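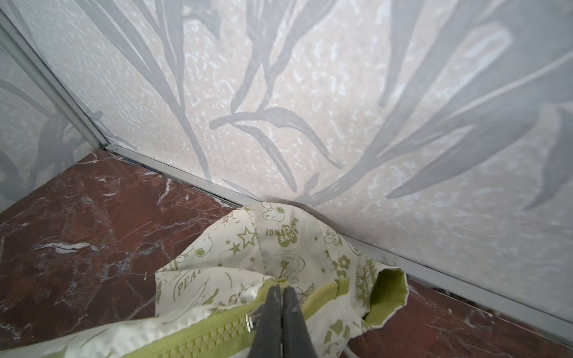 **Do I need to repeat the grip comparison if I have only changed the fingertips?**

Run it again for every fingertip change. A new tip moves the contact point, and the force settings saved for the old pair will not carry over.

## 4. Comparing two fingertip sets

This section covers a side-by-side trial of the Druvton narrow tips and the Nedgate padded tips on the same arm. Finish the wrist camera setup in section 3 first. Allow one session per set. If you stop halfway through a set, start that set over.

### 4.1 Before you start

- Controller on the current Bortolotti profile, with the motion log turned on
- Both tip sets, cleaned and dry
- A soft item with a zipper, such as a fabric pouch or bag
- The 2 mm hex key from the tool roll
- A blank trial sheet

**Caution:** Press the stop button and wait for the amber light before you put your hands near the fingers. Pausing a program from the screen does not remove power from the gripper.

### 4.2 Fit and zero the tips

1. Move the arm to the service position.
2. Press the stop button.
3. Loosen the screw on each finger and slide the old tip off.
4. Push the new tip on until it sits flat against the shoulder. Tighten the screw until it stops, then no further.
5. Release the stop button and choose **Tools > Zero fingers**. The fingers close slowly, touch, and open again.
6. Check the live view. The two tips should meet at the same height. If one sits higher, go back to step 2.

**Note:** Zeroing clears the stored opening width. Write it down first if you plan to go back to the old set.

### 4.3 Run the zipper trial

1. Lay the item down and close its zipper partway. Leave the fabric rumpled. Pulling it flat makes the trial too easy and hides the difference between the sets.
2. Set closing force to the lowest step and finger speed to 400.
3. Jog the arm until the zipper is between the tips in the live view.
4. Close the fingers and hold.
5. Lift by 50 mm, hold, and lower again.
6. Mark the result on the sheet as *held*, *slipped* or *missed*.
7. Open the fingers, move clear, and repeat from step 3, gripping the zipper teeth on one pass and the pull tab on the next.
8. When the sheet is full, change tips and run the same order again.

If the grip slips on most passes, raise the force one step and use a new sheet. Do not mix force steps on one sheet.

**Caution:** Finger speed can be set up to 900, but stay at 400 for thin fabric. A fast close can fold the cloth into the finger joint.

### 4.4 Reading the results

Compare teeth with teeth and tab with tab. A set that does well on one may do poorly on the other, and the total alone will not show it.

Look at the *missed* marks separately. A miss usually points to camera aim or jog step size. Check the camera offset before you blame the tips.

If you use the Veswood log viewer, load both runs and turn on **Align by close**. The force curves then start at the same point. A sudden drop during the lift is a slip. A slow sag is more often the fabric stretching.

### 4.5 Saving the settings

Save each set under its own name from **Profiles > Save as**. Include the tip name and the force step. The controller loads the last profile used when it powers up, so check the name on the status bar before the first move.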